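La table, meuble à tout faire

30/03/18

Quand on demande aux gens quel meuble ils emporteraient en cas de déménagement précipité, ils citent souvent le lit, parfois un fauteuil. La table arrive loin derrière. C'est pourtant sur elle que se passe une bonne partie de la journée. On y mange, on y remplit les déclarations d'impôts, on y répare un grille-pain, on y étale le linge à repasser quand la planche est restée au fond du placard. Dans les petits logements, elle sert aussi de bureau, et dans bien des familles elle sert de bureau à plusieurs personnes en même temps.

Depuis quelques années, les ébénistes et les menuisiers que nous avons rencontrés reçoivent des demandes qui se ressemblent. Les clients veulent une seule table, grande, solide, qui supporte les repas et le travail. Ils ne veulent plus de la salle à manger de leurs parents, avec la table vernie protégée par un molleton et une nappe, et ouverte aux invités le dimanche.

À Lumcombe, l'atelier Sturusar fabrique des tables et presque rien d'autre. Il occupe une ancienne laiterie dont le carrelage a été conservé. Cheng-en Chuang y travaille depuis l'ouverture et s'occupe des plateaux : choix des planches, collage, rabotage, finition. Il a appris le métier dans un chantier naval, ce qui explique selon lui son goût pour les assemblages visibles.

« Les gens arrivent avec une photo de catalogue et des dimensions, explique-t-il. Je leur demande d'abord ce qu'ils ont fait sur leur table hier. C'est rare qu'ils répondent seulement qu'ils ont dîné. »

La question lui sert à fixer la hauteur. Pour les repas, l'usage veut un plateau un peu plus haut que celui qui conviendrait à la frappe au clavier. Pour le bricolage, on le voudrait plus haut encore. La plupart des clients finissent par choisir la hauteur du repas et règlent le reste avec les chaises.

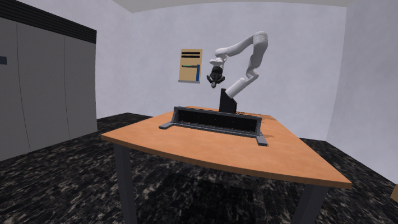
Un plateau de bois brun orangé, sur des pieds gris foncé.

La couleur vient ensuite, et elle occupe davantage les discussions qu'on ne l'imaginerait. Pendant longtemps, le chêne clair et les bois blanchis ont dominé les commandes. Les teintes chaudes reviennent, du miel au brun rouge, celles qu'on trouvait chez les grands-parents et qu'on a beaucoup poncées depuis. Chez Sturusar, un panneau d'échantillons est accroché près de la porte. On le décroche volontiers pour l'emporter dehors, sous la lumière du jour, car un bois choisi sous un néon réserve des surprises.

Cheng-en Chuang se méfie des coups de cœur. Un merisier fonce en vieillissant. Un noyer, au contraire, s'éclaircit. Celui qui assortit sa table au parquet le jour de la livraison risque d'avoir deux tons différents quelques étés plus tard. Il conseille de ne rien assortir et de garder le contraste.

Reste l'encombrement. Une grande table dans une petite pièce pose un problème simple, celui du passage. Il faut pouvoir reculer une chaise sans toucher le mur, et qu'une autre personne puisse circuler derrière. Les clients mesurent la table et oublient les chaises. L'atelier prête donc des gabarits en carton, découpés à la taille du plateau, que l'on pose par terre chez soi pendant une semaine. Certains reviennent avec le carton plié en deux et commandent plus petit.

D'autres résolvent la question autrement. Les Hutsuliak, qui habitent un trois-pièces au-dessus de la poste, ont supprimé le canapé. Leur table prend le milieu du séjour et deux bancs courent le long des grands côtés. Le soir, la mère corrige des copies à un bout pendant que la cadette fait ses devoirs à l'autre. « On a mis du temps à accepter l'idée, dit-elle. Le premier mois, les gens qui entraient cherchaient où s'asseoir. Maintenant ils s'assoient à table, et ils restent plus longtemps. »

Elle reconnaît un défaut au système : il faut débarrasser. Trois fois par jour, les cahiers partent dans une caisse et reviennent après le repas. La caisse a sa place sous le banc du fond. Son mari, lui, regrette le canapé au moment des matchs. 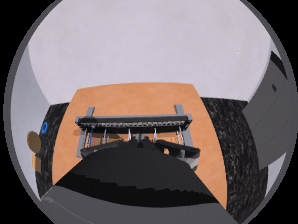 Cette histoire de rangement revient dans presque toutes les conversations. Une table qui sert à tout se couvre vite de tout, et les tiroirs, que les modèles récents avaient abandonnés, sont redemandés. Autrefois, la table de ferme en avait souvent un en bout, pour le pain et les couteaux. Les bureaux d'écolier avaient leur casier. La table de salle à manger des années soixante-dix, elle, n'avait rien, puisqu'un buffet assorti se chargeait du reste. Le buffet a disparu des appartements et personne n'a remis le tiroir.

Sturusar en propose deux, un à chaque extrémité, montés sur des coulisses en bois. Ils grincent un peu par temps humide. Un morceau de savon sec passé sur les coulisses suffit, et l'atelier en glisse un dans le tiroir à la livraison.

Le prix est l'autre sujet. La table la plus vendue de l'atelier coûte 2483 euros, livraison comprise dans le département. C'est une somme, et beaucoup de visiteurs repartent après l'avoir lue sur l'étiquette. Cheng-en Chuang ne cherche pas à les retenir. Il leur indique volontiers les dépôts-ventes du secteur, où l'on trouve des plateaux massifs pour beaucoup moins cher, à condition de savoir quoi regarder.

Nous lui avons demandé de nous accompagner dans l'un d'eux, à la sortie de Lumcombe. Il commence par se mettre à quatre pattes. Le dessous d'une table renseigne mieux que le dessus : on y voit si le plateau est fait de planches ou de panneaux plaqués, si les traverses ont été recollées, si un pied a été remplacé. Il cherche les petits trous ronds des insectes et, quand il en trouve, tape dessus avec un manche de tournevis pour voir s'il en tombe une poudre claire. Il pousse ensuite le plateau par un coin. Si la table ondule, l'assemblage a du jeu, ce qui se répare. Si elle boite sur un sol plat, il faut comprendre pourquoi avant de scier quoi que ce soit.

Les taches l'inquiètent peu. Un rond blanc laissé par une tasse est resté dans le vernis et part le plus souvent avec un peu de patience. Une marque noire est descendue dans le bois, surtout dans le chêne, et demande un vrai ponçage ou une certaine indulgence. Les brûlures de fer à repasser, il les laisse. Sur sa propre table il y en a une, qui date des propriétaires précédents.

Pour la finition, deux écoles s'opposent. Le vernis protège bien et longtemps, puis il s'écaille et tout est à refaire. L'huile protège moins, se renouvelle par endroits et laisse le bois au toucher. L'atelier emploie la Drendero, une huile dure qu'il applique en 3 couches fines, essuyées au chiffon. Entre deux couches, il attend que la surface ne colle plus du tout sous la paume. Les pressés passent trop de produit d'un coup et se retrouvent avec un plateau poisseux, qu'il faut ensuite nettoyer à l'essence de térébenthine -- fenêtres ouvertes, de préférence.

Un détail de sécurité vaut d'être rappelé : les chiffons imbibés d'huile peuvent s'enflammer seuls s'ils restent en boule. On les étend à plat dehors jusqu'à séchage complet, ou on les plonge dans l'eau avant de les jeter.
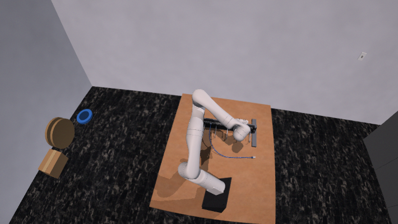

Bois aux tons chauds et sol sombre : le contraste se passe de nappe.

La nappe, justement, a presque disparu des foyers que nous avons visités. On la sort pour Noël et pour les anniversaires. Le reste du temps, des sets ou rien du tout. Mme Hutsuliak en possède une dizaine, brodées, héritées d'une tante, et ne sait pas quoi en faire. Elle en a transformé une en rideau pour la cuisine. Les autres sont dans une valise.

Ce changement a une conséquence que les fabricants connaissent bien. Sans nappe, le plateau est vu tous les jours, et l'on accepte moins facilement une surface médiocre. Mais on s'habitue aussi à le voir s'user. Les clients qui rapportent leur table à l'atelier pour une remise en état hésitent souvent devant le ponçage complet. L'un a demandé que l'on garde le coin où son fils avait gravé une initiale au compas. Cheng-en Chuang a poncé autour, ce qui lui a pris plus de temps que le reste du plateau.

L'atelier ferme en juillet pour congés. Les commandes passées au printemps sont livrées à l'automne, le temps que les planches reposent dans la pièce du fond. On peut venir les voir, et même choisir les siennes. Il y a un registre près de l'entrée où chaque acheteur inscrit son nom en face de son lot. Les planches y sont notées à la craie, et il arrive qu'une inscription s'efface. On la réécrit alors d'après le registre.

Quant aux chaises, Sturusar n'en fabrique pas. Cheng-en Chuang a essayé, il y a 10 ans. Il en reste deux, dépareillées, de part et d'autre du poêle. L'une sert à poser les manteaux.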